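Week 6 handout: learning from hand-held grippers
Notes by Uyên Đào

Reading for this week is the Taheri chapter, which is long and knows it. Skip to the section on wrist views.

The method is simple to state. A person does the task with a gripper in each hand, cameras record, and a policy is trained on the result. The Lakolham set has 3705 episodes. We train on 700 of them, for reasons the server can explain.

Think about what each view knows. A wrist view is superb on contact and hopeless on where the table went. A head view has the reverse problem.
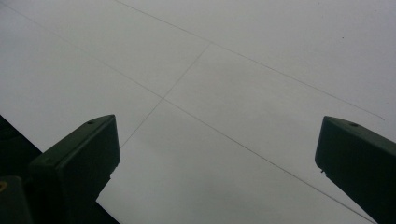
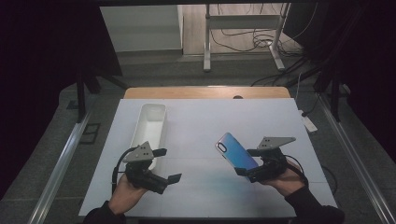
Fig. 5. Wrist view (first) with the fingers open on nothing; head view (second) with a phone in the right gripper and a tray at left.

Before section, write down which view you would drop if forced to. Gwilym Gittins will argue for the other one, whichever you pick. Drafts are due 12th October.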